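Household > Living Room > Upkeep and Cleaning

Looking After a Living Room Between Big Cleans

By Florante Maglaya

Most living rooms get one hard cleaning in spring and very little for the rest of the year. The jobs below are small. I do them in whatever order suits the day, and none takes an afternoon.

Cushions and bolsters

Vacuum upholstered cushions with the brush attachment on low suction. Go with the weave on damask and jacquard, and keep the nozzle off any raised threads. Corded edges hold more dust than the flat parts. A dry, soft toothbrush gets it out. Work along the cord in one direction, then vacuum again.

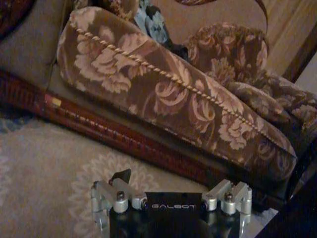 Brown floral bolster with twisted cord piping.

Check for a care tag before you put water on anything. W means water-based cleaner, S means solvent only, and X means vacuum only. If the tag is gone, test a spot on the underside and let it dry overnight. Dark grounds show water rings badly.

Bolsters flatten where people lean. Turn them a quarter turn every time you vacuum. If the cover zips off, close the zipper before washing so the teeth don't snag the fabric.

Carpet and rugs

Slow down. Two slow passes with the vacuum pick up more than five quick ones. Empty the canister when it reaches the line, or suction drops off. At our old place on Rathore Road I moved the armchairs a few inches every May to let the dents recover. An ice cube left to melt on a dent helps on wool blends. Blot, wait until the pile is dry, and lift it with a fork.

For spills, blot from the outside in with a white cloth. Colored paper napkins can leave dye behind. Baking soda is fine for odors if you vacuum it all out afterward. I leave it 46 minutes because that is how long my wash cycle runs.

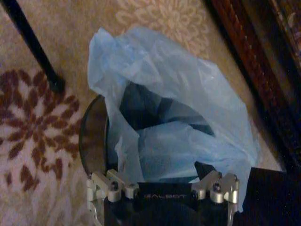
Dusting goes from the top down: shelves first, then the tables, then the baseboards, and the floor last. Use a slightly damp microfiber cloth on painted wood and a dry one on anything waxed. Shake the cloth outdoors. Keep a bin in the room while you work and save yourself the trips to the kitchen. A thin blue bag spread wide over the mouth of a round bin does the job, and it can be gathered up and tied as soon as you finish. Lampshades are easiest with a lint roller.

Curtains

Take curtains down twice a year and tumble them on the no-heat setting for 13 minutes with a damp towel. Most of the dust comes out that way. Rehang them right away so they don't crease. Unlined cotton can usually be washed cold, but measure it first. Mine shrank almost 8 percent.

Small things worth keeping in a drawer

- Felt pads for chair legs. Replace them when they get gritty.

- A spare roll of thin bin bags. They also keep dust off folded throws for a week or two, though not for long storage, where fabric needs air.
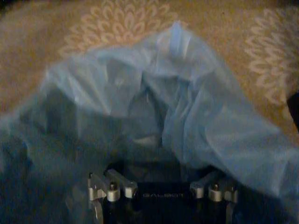
- Upholstery thread in two or three colors, and a curved needle for seams you can't reach from the back.

- A white candle stub. Rub it on drawer runners that stick.

Last updated May 2020

We use cookies to remember your preferences. By continuing to browse you accept our cookie policy.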